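Workshop notebook, March 7, 2024

Flag for the Vanora diaspora parade

Cut the last of the long panels this morning. The finished flag is 8 metres on the fly and goes up on the Kaewsai building in September, so it has to stand a full day of wind between tall blocks. Fabric is the knitted polyester from Iner, 295 metres on the roll when we opened it. Enough for this one and the spare.

Hoist edge: doubled webbing, four rows of stitching. The first sample puckered at the corner, so I dropped the tension and lengthened the stitch. Second sample lies flat. 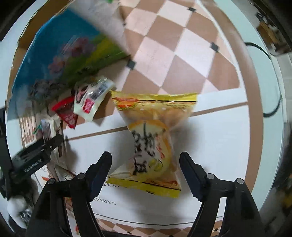
Dye and colour

Green came back a shade too blue against the association's swatch. Sent Zenura a cutting and asked for a new batch. The other colours match in daylight and under the tubes. Rub test on the red, 1000 strokes on white cotton, left a faint pink mark - acceptable, but keep the red and white panels apart in storage.

Snack packets were out on the table again this afternoon, the yellow one and the Korean Cheese Buldak noodles. Panels stay on the cutting bench. 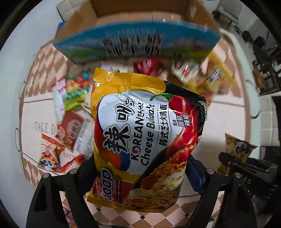 Can the flag be left up overnight?
The association wants it lowered at dusk, and the halyard is being rigged for that.

Still to do: rope and toggle at the head, reinforcing patches on the fly corners, label with washing instructions. Ask Kaewsai for the pole diameter again - the drawing gives two different figures.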